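Preguntas frecuentes del taller de ordenadores de segunda mano Plumen

Hola y gracias por pasaros por la página. Casi todo lo que nos preguntáis por teléfono está contestado más abajo, y si falta algo, escribid a Hawi Kumsa, que responde a todo el mundo (a veces tarda un poco, pero responde).

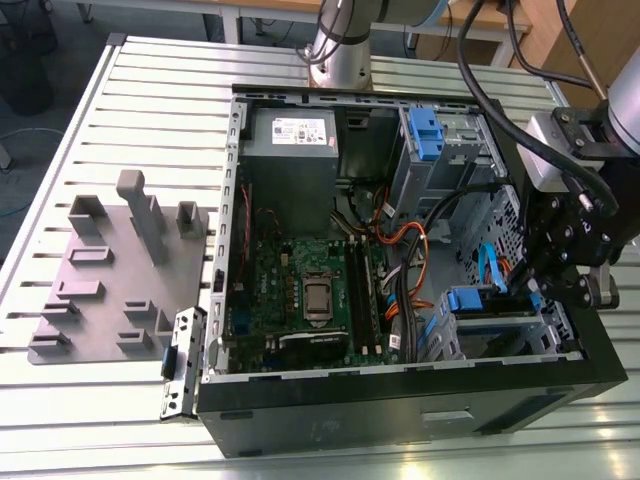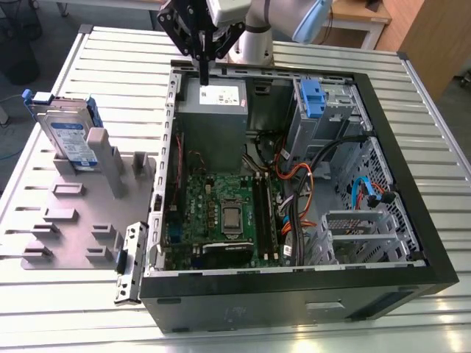

Torre de sobremesa abierta, con la placa base a la vista.

¿Puedo traer cualquier ordenador viejo?
Casi cualquiera, sí. Aceptamos torres y portátiles aunque no arranquen. Las impresoras no, por favor, que ya no nos caben.

¿Qué pasa con mis fotos y mis papeles?
Lo mejor es que os hagáis una copia en casa, con calma, antes de venir. Nosotros borramos el disco entero en cuanto nos lo entregáis y ya no hay manera de recuperar nada. Si queréis llevaros el disco puesto en el bolsillo, decídselo a Tsion Wolde en el mostrador y os lo saca en un momento.

¿Cuánto cuesta un equipo reacondicionado?
Las torres salen a 40 euros con teclado y ratón. El monitor va aparte y el precio depende del tamaño.

¿Tienen garantía?
Tres meses. Guardad el resguardo amarillo, aunque si lo perdéis ya nos arreglaremos.

¿Cuándo abrís?
Los jueves por la tarde, desde las cinco. En agosto cerramos, como medio barrio.

¿Puedo ir a aprender aunque no sepa nada?
¡Claro que sí! Mulugeta Degefa lleva el grupo de principiantes y tiene una paciencia enorme. Traed gafas de cerca si las usáis, que los tornillos son pequeñísimos.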